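Open Day at the Prascombe Flooring Mill

I have been meaning to get to the Prascombe open day for three years now, and this March I finally made it. My sister and I are redoing the downstairs of our mother's old place, and we have reached the stage where all we talk about is floors. So when a flyer came with the sample box, I signed us both up before she could say no.

It's a longer drive than the map lets on. You go through Nurirby, which is mostly one street and a very good bakery (get the almond thing), and then it's 35 miles of pine trees with no gas station. We pulled in a little before 10 a.m. and the gravel lot was already packed. Coffee was free and strong, and they handed us safety glasses and those foam earplugs I can never get to stay in.

Our guide was Pichit Petchrat, who has run the drying side of the mill for years and clearly loves it. There were nine of us in the group, including a retired couple who asked better questions than I did. He started us out in the yard, where the boards sit stacked with thin strips between them so air can move through. I would have walked right past those stacks, but he kept us there for twenty minutes and I didn't mind a bit! He passed around two short pieces, one dried too fast and one done right, and the fast one had little cracks all along the end.

Then the kilns, which smell wonderful – like a pencil sharpener and a bakery had a baby. After that came the big planing hall, and I'm glad I kept jamming those earplugs back in. The main machine is a Pandey, older than me, and Pichit told us they still order belts for it from a man who makes them in his garage. It can get through 2,000 feet of board in a morning if it's in a good mood.

My favorite stop was the finishing room. They use an oil called Flesia on most of their floors, and we all got to rub some into a scrap with a rag. Mine came out blotchy. My sister's came out gorgeous, and she brought it up all the way home.

We finished at the design desk in the front building, where you can look through their room pictures and get a price while you wait. I went in wanting something pale. I came out wanting brown, the kind with light and dark running through every board, and seams you can really see. A rug goes on top and you're done.

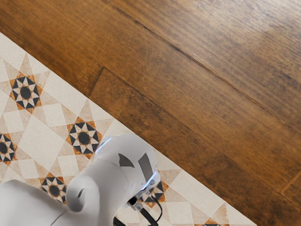
One of the computer room views, with the long planks in a medium-to-dark brown.

Our quote for the dining room was $662 for the boards, with delivery extra. The oil is separate too, so ask. We haven't ordered yet because my sister wants to see a sample next to the kitchen cabinets at night with the lamps on, and she's probably right.

If you go, wear closed shoes and eat first. Lunch was one food truck with a very long line, and by the time we got to the window they were down to hot dogs. We stopped at the bakery again on the way back and split two almond things in the car.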